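Cuaderno de operaciones, febrero
Convención Jinton, montaje y acreditaciones

9:00. Revisado el plano de la sala plenaria con la versión que mandó Clavar anoche. Sigue en disposición escuela, 200 plazas, pasillo central. El escenario ha crecido hacia el fondo y se come la salida de servicio de la cocina. Devuelto con marca en rojo. Mientras no haya plano nuevo no se cierra el pedido de tarima.

Traslados. Ukby confirma 4 autocares para la llegada. Falta el reparto por vuelos: la última lista de Jinton mezcla hora local y hora de origen en la misma columna. Rehecha la hoja con dos columnas separadas y enviada al cliente para validar. Los vuelos con conexión quedan en pestaña aparte hasta que lleguen los localizadores.

Alojamiento. El contrato permite reducir el cupo sin gasto hasta el cierre de mes. Hay habitaciones dobles de uso individual cargadas como dobles; corregido en la rooming list, pendiente de que el hotel lo refleje en su sistema. Pedir confirmación por escrito, la llamada no basta.

Acreditaciones. Probada la impresión de tarjetas con la plantilla nueva de Pillai. El código se lee bien en pantalla y falla en papel mate con el margen a 4 mm. Con el margen por defecto lee a la primera. Se deja el valor por defecto y se reduce el cuerpo del apellido. Los apellidos dobles largos siguen saltando a tercera línea; revisar a mano los casos antes de imprimir la tirada.

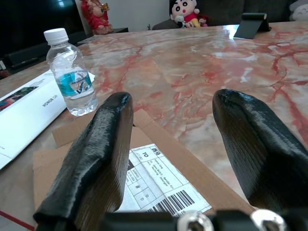

Pinza de dos dedos negros sobre mesa de mármol.

Restauración. El menú de la cena de gala vuelve sin la columna de alérgenos. Reclamada. Las pausas de café pasan al vestíbulo de la planta baja, el de la primera planta queda para los stands de patrocinadores. Comprobar tomas de corriente en el lado de las ventanas: el plano de Clavar y el del hotel no coinciden.

Interpretación. Presupuesto de Pillai recibido, cabinas incluidas, receptores aparte. La tarifa por receptor perdido es más alta que la del año pasado. Proponer recogida en puerta contra acreditación.

Pendiente:
Plano corregido de Clavar.
Horas de vuelo validadas por Jinton.
Matrículas y teléfonos de conductores, Ukby.
Alérgenos.
Segunda prueba de lectura de códigos con la tirada real de papel.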